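Adanech Gebretsadik has managed the Havik women's team for 5 seasons, and in October she still did not know if there would be a sixth. Their main sponsor, Meltora, had told her by telephone that the money would go to football from next year.

"They were polite," she says. "The call was shorter than a team time trial."

We spoke in the kitchen of the service course, where she was also trying to order tyres. I asked first what a team of this size costs to run. She did not want to give the total, but she was open about the smaller things. A rider on the lowest contract gets her bike, her clothing and a room during races, and little more. Last season the team had 34 race days, and for nine of them the organiser paid no travel.

"People see the jersey and they think there is a salary inside," she says. "Some of my riders work in the morning and train at three o'clock. Then we ask them to be fresh on a climb against women who slept after lunch."

Gebretsadik raced herself, for Teixeira, until that team stopped in the middle of a season. She learned it from a mechanic. She remembers that the riders were allowed to keep the helmets but had to post back the wheels, and this is why she now tells her own riders everything on the same day she hears it.

Did some of them leave after the news about Meltora?

"Two. I helped them to write to other teams. What else can I do – hide the address?"

A smaller company, Flollia, has offered to put its name on the shorts and to pay for the second car. It is not enough for a full calendar, so she has started a supporters' scheme as well. For about 200 a year, a member receives a cap and a place in the car at one race. When we met, the scheme had brought in 1526, and she knew most of the names on the list.

I asked if she would accept any sponsor. She thought for some time before she answered.

"I would ask the riders first. They must wear it, I only wear a jacket."

The licence papers must be sent before the winter camp. She has filled in everything except the line for the team name.
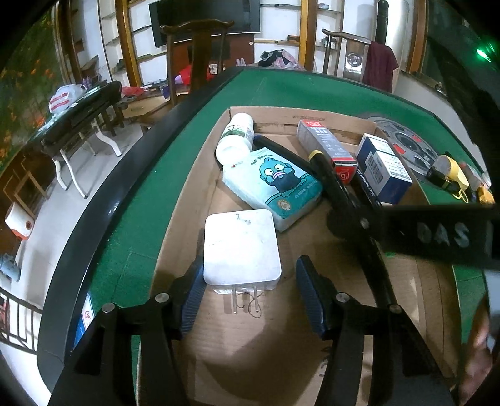 A white power adapter and a pack of tissues in a cardboard box.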